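Last updated: October 3, 2022

When Anneliese Lindemann talks about laundry, her hands start folding. She doesn't seem to notice. We were ten minutes into our conversation at her kitchen table in Flutavthorpe, coffee going cold, and she had already folded my scarf, a dish towel and a paper napkin, each one into the same tight little rectangle.

"I love it," she said. "I really do! People think I'm putting it on. But give me a heap of clean shirts and an hour and I'm as happy as I can be."

Lindemann spent most of her working life running the linen room at a small hotel called the Hevura, up on the hill behind the station. These days she teaches an evening class on household laundry at the Flutavthorpe community hall, and the class has turned into one of the most popular things on the calendar. The June session had a waiting list. I went along to one evening myself before I came to see her, and I have to say that I went home and emptied my entire linen closet onto the bed.

She started at the Hevura as a teenager, under a head housekeeper named Gunther Kleinschmidt, and she still quotes him constantly. "Mr. Kleinschmidt had one rule above all the others, and it was that you never carry anything twice," she said. "If you picked up a sheet, that sheet was going somewhere. You didn't pick it up, look at it, put it down on a chair and come back for it later. I was terrible at this! I had piles on every chair in the room. He used to walk in and sit down on them, very slowly, while looking at me."

The hotel had 50 rooms, and on a busy changeover day the linen came down the chute faster than anyone could sort it. Lindemann learned to sort by feel, with her eyes on the clock. She can still do it. She closed her eyes at the table and asked me to hand her things out of the mending pile, and she got them all right: cotton, linen, a cotton blend, a pillowcase she said had been washed too hot for years. "That one is mine," she admitted.

I asked what she thinks people get wrong at home, and she laughed for a good while before she answered.

"They start with the machine. Everybody wants to talk about the machine, which program, which powder. Fine, we can talk about that. But the trouble is usually before and after. Before, it's all in one heap on the floor. After, it sits in a heap on the sofa for 3 days and you take your socks out of it one at a time, like picking berries."

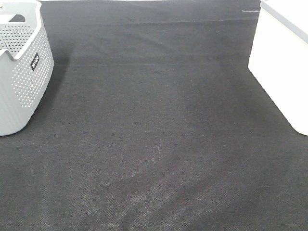
The basket, in Lindemann's view, is the most important piece of equipment in the house, and she gets quite heated about it. She believes most people own the wrong one, and that they own it because it was there when they moved in. "I want air," she said. "Damp towels in a closed tub, no, please, I can smell it from here." What she likes is the ordinary plastic kind, light gray or whatever color you please, with rows of small round holes in the sides and a scooped cutout at the rim. She likes rounded corners as well, having snagged a great many pillowcases in her time. "You run your hand around the inside before you buy it. All the way around, like you're checking a cake pan. The shop assistants think I'm crazy, but I've never brought home a bad one."

Size matters too, and here she parts ways with nearly everyone in her class. She wants a basket that holds one machine load and no more. A bigger one only lets you put off the job, she says, and then it's too heavy to get up the stairs. Her own household runs on 2 baskets, one going down and one coming up, and they are never allowed to swap. I asked what happens if they swap. She looked at me as though I had asked what happens if you put the milk in the oven.

"My grandson swapped them once," she said. "Finn. He's a lovely boy. We don't talk about it."

Finn Albers, who is nineteen and was fixing a bicycle in the hallway throughout our talk, shouted that they talk about it all the time.

From baskets we moved on to folding, and this was where Lindemann really came alive. She cleared the cups away, wiped the table, dried it, and fetched a stack of bath towels from the next room so that she could show me properly. Her method is to fold in thirds lengthwise first, then in half, then in half again, with the fold facing out on the shelf. The point is that you can pull one towel out without dragging its neighbors along. She let me try. My first towel looked like a sandwich that had been sat on.

"No, it's good, it's good," she said, unfolding it. "Your corners are lazy, that's all. Pinch them and give it one shake. Hear that? You want the snap."

I did get the snap, on my fourth towel, and I was so pleased with myself that I did five more.

Fitted sheets took longer. She has taught this to something like every adult in town by now, and she breaks it down beautifully: hands inside two corners, bring them together, flip one pocket over the other, run your hand down to the next corner and do the same again. Then you lay the whole thing flat and fold the curved edges in, and suddenly it has straight sides. I watched her do it in the time it took me to find my first corner. A student of hers, Etornam Kpodo, practiced every night for a week and then sent her a video of a fitted sheet folded on the hood of a car, no table at all. Lindemann has shown that video to the whole class, and she showed it to me twice.

There is a softer side to all this, and it came out when I asked about the people who sign up. Many have just moved into their first apartment. Others have lost a husband or wife who always did the washing, and they arrive a little embarrassed, sometimes with a bag of things they've shrunk.

"Ayuba came like that," she said. Ayuba Gbeho was a bus driver until he retired, and he joined the class the winter after his wife died. "He had her good wool cardigan with him and he was afraid to touch it. So we washed it together in the sink, cool water, no wringing. We rolled it in a towel and pressed on it, and we laid it flat to dry. He comes to help me with every course now. He's better at shirts than I am — don't print that."

I told her I was going to print it, and she said all right then, but only collars.

Gbeho does the ironing evening these days. Lindemann sits in the back row and heckles. She says her own ironing was always fast and never pretty, a leftover from the years when there were 90 napkins to get through before dinner and the big old rotary iron had to be coaxed along with a broom handle. She misses that iron. She misses the smell of the linen room too, warm cotton and floor polish, and the window that looked out over the rail yard, where she used to time her folding against the freight trains.

"I could do around 50 pillowcases from the first car to the last," she said. "If it was a long train."

Before I left she wanted to see how I carried the towels back to the closet. I picked up the stack, walked down the hall, and found the closet door closed. So I put the stack down on a chair to open it.

From the kitchen there was a long silence.

"Mr. Kleinschmidt," she called out, "would be sitting on those by now."

The next course at the community hall covers sorting, stains, folding and, for those who stay on, the ironing evenings with Ayuba Gbeho. Bring a fitted sheet, preferably one you've been avoiding, and a pair of socks that don't match. She wouldn't say what the socks are for.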